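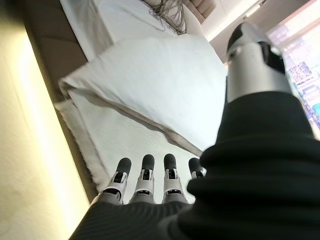
How deep was the well at the Dmytriv place?

It was 115 feet deep, and the first 30 feet were lined with stone. Below that it was clay and then rock, and the rock held by itself.

My aunt asked me the depth over the phone the first summer the water quit, and I had to go find the paper to tell her. It was in the kitchen drawer with the seed packets. Gheorghița Pană had written it in pencil, along with the year and the price, and at the bottom he had written "good water" and signed his whole name.

I was living at the Dmytriv place alone then. It had been called that by everyone in Nerance since before my family bought it, and no one ever changed over to our name. My aunt owned it on paper and lived four hours away. I paid the taxes and kept the roof on.

In July the kitchen tap coughed twice and gave out. I went down to the pump and it was running, and it was hot enough that I pulled my hand back. I shut it off and waited an hour. When I turned it on again I got half a bucket of brown water, and then air.

I called Ekix, the drilling outfit out on the highway. They sent a young man with a clipboard. He dropped a weighted line down the well, pulled it up, and looked at how much of it was wet.

"You've got four feet," he said. "You want more than four feet."

He said they could drill me a new one behind the barn. He wrote a figure on the clipboard and turned it around so I could read it. I said I would have to talk to my aunt. He said in the meantime he could sell me a Brillarix pump, a smaller one that would sip at the well instead of gulping, and that it came to $2780 with the labor. I said I would have to talk to her about that too.

My aunt said to call Gheorghița.

"He must be ninety," I said.

"Then call him today," she said.

He was eighty-six. His daughter drove him out the next morning at six, before it got warm, and helped him down from the truck. He had on a clean shirt buttoned to the neck. He walked to the well without saying hello to me and put his hand flat on the top stone.

"Who took the lid off?" he said.

I told him the man from Ekix had.

"Put it back when you're done. Things fall in."

He asked for a chair, and I brought one from the kitchen. He sat down next to the well and asked me to drop in a pebble. I dropped it. He asked me to drop another one. Then he sat so long that I thought he had gone to sleep, and his daughter went back and sat in the truck with the door open.

"What did you plant?" he said.

I said I hadn't planted anything.

"Somebody planted something."

I looked around. There was the field, which I rented out for hay, and there was the fence, and on the other side of the fence were the poplars. The neighbor had put in two rows of them eight years before to block the wind. They were taller than my house.

"Those," he said.

He told me that when he dug the well, the water came in from that side. It came through a crack in the rock as wide as his thumb. He had stood at the bottom with it running over his boots and yelled for them to pull him up. Old Mr. Dmytriv, who was working the rope, thought he was yelling because he was happy, and yelled back. By the time they got it straightened out the water was up to his belt.

"Were you happy?" I said.

"Later on," he said.

I asked if the trees could drink a well dry. He said a tree could drink more than I would believe and that two rows of them could drink more than that, but he wouldn't swear to it. It might be the trees. It might be the dry spring. It might be that the crack had filled up with mud, and for that a man would have to go down and clean it out by hand.

He looked at me when he said that. I was forty-one and afraid of heights, and I had always counted a hole as a height. 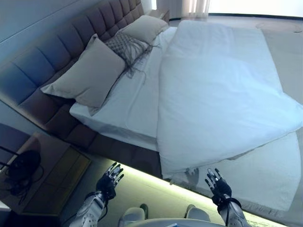 I didn't go down that day. I told him I would think about it, and he said thinking was free. His daughter wouldn't take anything for the gas. I gave her a bag of plums.

For nine days I hauled water from my neighbor's spigot in milk cans. He was decent about it. I never brought up the poplars. On the ninth night I lay awake until after two, and then I got up and called my aunt, who doesn't sleep either.

"What would it cost for him to find somebody?" she said.

I called his daughter in the morning. She called a nephew, and the nephew called a cousin who cleaned wells two counties over and had his own winch and a harness. The cousin wanted $2000. My aunt said a word I hadn't heard her use before, and then she said all right.

They came the following week. Gheorghița came too and had me bring out the same chair. The cousin brought a blower and ran it for an hour to change the air, and then he went down with a light on his helmet. The nephew ran the winch. I held the bucket line. Every few minutes I got a tug and pulled up a load of gray mud, dumped it in the grass, and sent the bucket back.

Before noon the cousin said something on the radio that none of us caught.

"What is it?" said the nephew.

"I said it's cold," said the cousin.

Gheorghița leaned forward in the chair. "Ask him which side."

The nephew asked him.

"The side by the trees," said the cousin. "It's coming in over my boots."

"Pull him up," Gheorghița said. "Pull him up now, don't stand there talking."

We pulled him up. He was mud to the hips and his teeth were chattering in ninety degrees of heat. His uncle, if that's what Gheorghița was to him, gave him a towel and told him he had done it slowly but he had done it right.

The water was at nineteen feet by evening. I ran the kitchen tap until it cleared and filled a jar and took it out to the truck, where the old man was already sitting with his belt on. He held it up to the light and drank half of it. Then he asked me whether I had put the lid back on, and I went and did it while he watched.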